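Chapter 4
A Morning at the Open Day

Before the definitions, a visit. Most people meet this field in a lecture hall and leave thinking it is all math. Better to start in a room with a table in it.
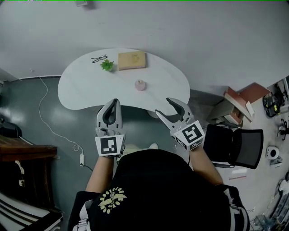 The open day at Brurstead runs once a year, in February, and the teaching lab takes visitors in groups of 10. Doors at nine. Coats on the hooks, bags under the bench, sign the sheet. Gisela Ulloa runs the lab and gives the talk herself, fast, no slides. If you want slides you can have them afterward by email.

Her first point, which is also the first point of this chapter: nobody in the room is going to program a robot to pick up a cup. Not in the old sense, with a list of joint angles and a timer. A person picks up the cup instead, using a gripper held in each hand, and does it again, and again, and the recordings are what the robot learns from later. The work is called demonstration. The person doing it is a demonstrator, or an operator, depending on which lab you ask. This book says demonstrator.

Small things on a plain table. Glasses, a plant, a book, a cup. Visitors expect something more industrial and some of them say so. Gisela's answer is that a folded pair of glasses is a harder problem than a steel bracket. Thin parts, hinges, lenses you don't want to scratch. A book lying flat is worse - where do you get a finger under it? Keep that question, it comes back in Section 4.3.

What to watch for

Readers who get to attend a session like this (and many colleges now hold one) should go with a notebook and a few questions. Ours, from several visits:

How does the demonstrator approach the object? Straight down, from the side, low along the tabletop? Does the approach change on the next try?

What does the other hand do? People forget the other hand. It steadies, blocks, waits, gets in the way.

Where is the demonstrator looking? Write down what you think the camera could see at the moment of the grasp. Often less than you would guess.

How wide do the jaws open, and how early? Beginners open them late. 

The markers. A printed black-and-white pattern on each cube gives software something easy to find, and from it the software can work out position and tilt. Cover half the pattern with a sleeve and you may lose the hand for a second or two. Section 4.4 has the geometry, don't worry about it yet.

The visitors' turn

After the talk, everyone gets a try. This part ran long the year we went. 28 visitors were signed up for the morning and 74 came, so the groups were cut to a few minutes each and the Ghasemi exercise was dropped from the schedule altogther. (It is Exercise 4.6 here. Do it, it's worth the half hour.)

The task was easy to say. Pick up the cup, lift it clear, put it down where it was. Four tries each. First tries were mostly slow and stiff, arms held out too straight. Second tries too fast. By the fourth most visitors had stopped looking at the gripper and were looking at the cup, as you do with your own fingers.

One visitor asked if bad tries get thrown out. Good question, long answer. At Brurstead the dropped ones are kept but labeled. The Cornow group, who share the files, prefer to keep only clean lifts. There are arguments both ways and we come to them in Section 4.5, with the Stollix notes as a case to work through.

Another asked how many tries is enough. Gisela said it depends on how much the table changes. Same cup, same spot, same light, you need fewer, and you get a robot that can do that one thing in that one spot. Move the cup around, swap it for another, put a book where the plant was, and the number goes up. So does what the robot can cope with.

That is the trade this chapter is about - variety against effort. Section 4.1 sets up the terms, which you will need for everyting after. Have your notes from a visit at hand if you made one. If not, use a kitchen table, two pairs of tongs and a cup you don't mind losing.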